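Wirkano Introduces Open-Top Sorting Tub for Shared Worktables

BRUNDPORT, 13 September 2020 – Wirkano, a supplier of storage products for offices, schools and repair shops, has announced the Jimlow tub, a clear plastic container for collecting paper scraps, used wipes and other light waste at the table where it is produced. The tub is sold without a lid and goes on general sale later in September.

The product is intended for shared worktables, where light waste tends to gather on the surface between cleanings. Floor bins are often placed against a wall or under a desk, and users who are seated or in the middle of a task leave paper on the table until they next stand up. The Jimlow tub stays on the tabletop within arm's reach and is emptied into a larger bin at the end of a shift or class.

"Most of the requests we received were about position," said Benedito Seixas, product manager at Wirkano. "Customers already had bins. They wanted something that could stand next to the work, take a crumpled sheet without being opened first, and show at a glance when it needed to be emptied."

The tub has a rectangular base and straight walls that widen slightly at the rim. The rim serves as the grip when the tub is lifted and adds stiffness along the top edge. Walls and base are molded in one piece from polypropylene. There are no inserts, hinges or moving parts. The inside corners are rounded so that damp tissue can be wiped out with a cloth.

Wirkano recommends using the tubs in pairs, with one at each end of the table. In the layout supplied with the product, the center of the table is kept free for work, and each user clears toward the nearer tub. Tables used from one side only can be set up the same way. Where two types of waste are kept apart, such as clean paper for recycling and soiled wipes for disposal, one tub is assigned to each type and marked with an adhesive label on the outer wall. 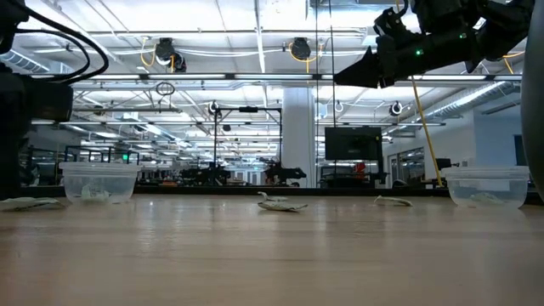 Crumpled material takes up far more space than flat material, and the capacity of a small container is therefore difficult to state in sheets. Wirkano instead specifies a fill line 20 millimeters below the rim. Contents should not be pressed down to stay under the line. Compressed tissue springs back when the tub is carried and can fall out over the edge.

For thin cloths, the company advises laying the piece flat and folding it once before it goes in. Twisted cloths hold moisture in the folds and dry slowly. If cloths are to be washed and used again, they should be kept in a separate tub from paper, as small fibers from torn tissue stick to the fabric and are hard to remove in the wash.

The tub is designed for dry and slightly damp contents at room temperature. It is not intended for liquids, sharp objects, hot ash or food storage. It can be washed by hand with dish soap or placed on the upper rack of a dishwasher. Abrasive pads will dull the surface and make the contents harder to see. Tubs should be fully dry before stacking – trapped water can cause nested units to stick together.

The design was prepared with Bakos, the molding company that also produces Wirkano's drawer dividers. The first production run is 1000 units, of which 500 are reserved for existing school and workshop accounts. The remaining units will be sold through Wirkano's own catalog and its counter in Brundport.

The Jimlow tub is supplied in clear only. A tinted version was considered during development and dropped. "With a tinted wall you have to lean over the tub to check it," Seixas said. "White paper shows through the clear one from a chair."

Tubs are packed in cartons of 20, nested, with a printed layout sheet and a set of blank labels. Single pairs are available at the Brundport counter. Orders placed through the catalog ship within 7 working days. Replacement labels can be ordered separately under the same product name.

Sample pairs are available to purchasing departments on written request to the Wirkano sales office in Brundport. Requests should state the type of table and the material to be collected.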